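6. Comparação de garras manuais: preparação e ensaio

Esta secção explica como comparar duas garras manuais Grondum antes de escolher qual delas vai ser montada no braço Stovska. O ensaio faz-se à mão, com uma pessoa sentada, e o braço fica desligado.

6.1 Antes de começar

1. Verifique que as duas garras têm a mesma versão de firmware. O número lê-se no programa Irkham, menu Dispositivos.
2. Carregue as baterias até ao fim. Uma bateria com menos de 40 por cento torna a resposta dos dedos mais lenta e o resultado já não serve para comparar.
3. Limpe as almofadas dos dedos com um pano seco. Não utilize álcool.
4. Confirme que o cubo de marcadores está bem apertado. Se ele roda com a mão, aperte o parafuso e repita a calibração (secção 4).

Nota: os cubos não são iguais entre si. Cada um tem os seus próprios códigos e deve ficar sempre na mesma garra. Se trocar os cubos, o programa troca também a esquerda com a direita nos registos.

6.2 Posição da câmara

1. Coloque a câmara por cima da mesa, virada para baixo.
2. Abra a janela Vista e levante as duas garras. Cada cubo deve receber um contorno verde.
3. Mova as mãos devagar até às bordas da mesa. Se o contorno desaparece, suba a câmara e tente de novo.

Atenção: uma luz forte e directa faz reflexo nos marcadores. Feche os estores ou mude a posição do candeeiro.

6.3 Ensaio com um copo de vidro

1. Ponha um copo pequeno na mesa, ao alcance da mão direita. Pode ter uma colher dentro. O copo de referência, com a colher, pesa 215 gramas.
2. Feche os dedos da garra esquerda e mantenha-os assim, à vista da câmara.
3. Aproxime a garra direita do bordo do copo, pelo lado, e pare antes do contacto.
4. Prima Gravar, espere o sinal sonoro e feche os dedos sem apertar demais.
5. Levante o copo, conte até 6, pouse e abra os dedos.
6. Repita até completar 13 tentativas. Depois mude para a outra garra, com a mesma mão.

Cuidado: o vidro pode partir-se. Não aumente a força de fecho acima do valor de fábrica e use óculos de protecção.

Nota: nas primeiras tentativas é normal que o copo escorregue um pouco. Estas tentativas também contam — não as apague do registo.

6.4 Leitura dos resultados

O programa Irkham mostra, para cada garra, o tempo de fecho e o desvio do cubo durante a subida. Um desvio grande com tempo curto quer dizer, quase sempre, que o operador fez o movimento depressa demais. Neste caso repita a série com calma antes de culpar a garra.

Para enviar os registos à assistência Gashi, escolha Exportar e escreva no campo Assunto o nome de Borislav Radonjić, com o número de série das duas garras. 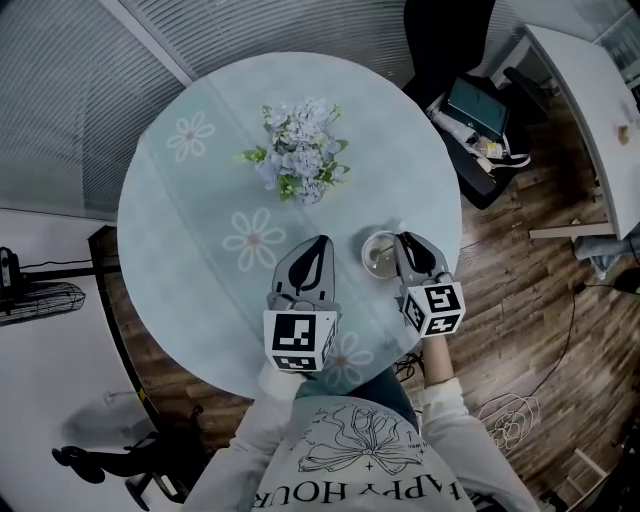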